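Laborbuch, Eintrag 15.07.23
Aufgabe: Lichtschalter betätigen, Badezimmeraufbau
Plattform: zweiarmig, Policy-Stand Ceronton

Ziel der Serie: klären, ob die Kontaktphase am Schalter mit reiner Positionsvorgabe auskommt oder ob die Kraftschätzung aus den Gelenkmomenten in die Policy muss. Bisherige Läufe mit Positionsvorgabe zeigten zwei Fehlerbilder. Entweder bleibt der Greifer kurz vor der Wippe stehen und die Policy wertet den Schritt als erledigt, oder er drückt weiter, bis die Momentenbegrenzung im Ellbogen anspricht.

Trainingsdaten: 175 teleoperierte Demonstrationen, alle im selben Aufbau, Startposition der Basis variiert. Zwei Bedingungen: A ohne Kraftkanal, B mit Kraftkanal (tiefpassgefiltert, auf den gleichen Takt wie die Kamerabilder gebracht). Netz und Lernrate identisch. Auswertung über 100 Läufe, hälftig auf A und B verteilt, Reihenfolge gemischt.

Der Schalter sitzt knapp links vom Spiegelschrank. Der linke Arm muss schräg von unten kommen, sonst gerät das Handgelenk in die Nähe der offenen Regalfächer. Flaschen bleiben in den Fächern stehen, ausgeräumt wird nicht. Der rechte Arm hat in dieser Aufgabe keine Funktion, seine Gelenke werden aber von der Policy mit ausgegeben.
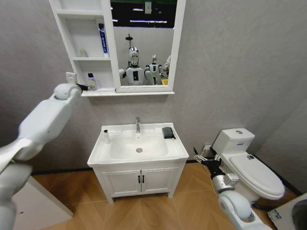 Bedingung B stoppt nach Kontakt deutlich früher, die Momentenspitze im Ellbogen ist in den Kurven flacher. Das vorzeitige Stehenbleiben tritt bei B ebenfalls noch auf, allerdings nur bei Startpositionen weit rechts. Vermutung: zu wenige Demonstrationen aus diesem Bereich, kein Problem des Kraftkanals. Bei A verteilt sich der Fehler über alle Startpositionen.

Offen ist der Einfluss des Spiegels. Guðlaug Brynjólfsdóttir hat die Aufmerksamkeitskarten durchgesehen und findet in der Anfahrphase Gewicht auf der Spiegelfläche, in der Kontaktphase kaum noch. Ob das schadet, lässt sich aus der Serie nicht ableiten. Gegenprobe mit maskierter Spiegelfläche ist einfach, braucht kein neues Training für den ersten Blick.

Nebenbefund: Der Nullpunkt der Momentenschätzung driftet über die Sitzung. Ab jetzt Nullabgleich vor jedem Block, Arm in Ruhelage, Wert ins Protokoll. Die Blöcke von heute sind nachträglich korrigiert, Rohdaten liegen unverändert unter Pilell.

Nächste Schritte:
Demonstrationen mit Startposition rechts nachnehmen.
Maskierungstest Spiegel, beide Bedingungen.
Schwelle für »Kontakt« aus der Auswertung nehmen und stattdessen Schaltzustand mitloggen.
Filterverzögerung nachmessen, der Wert im Konfigurationsfile stammt noch vom alten Regler.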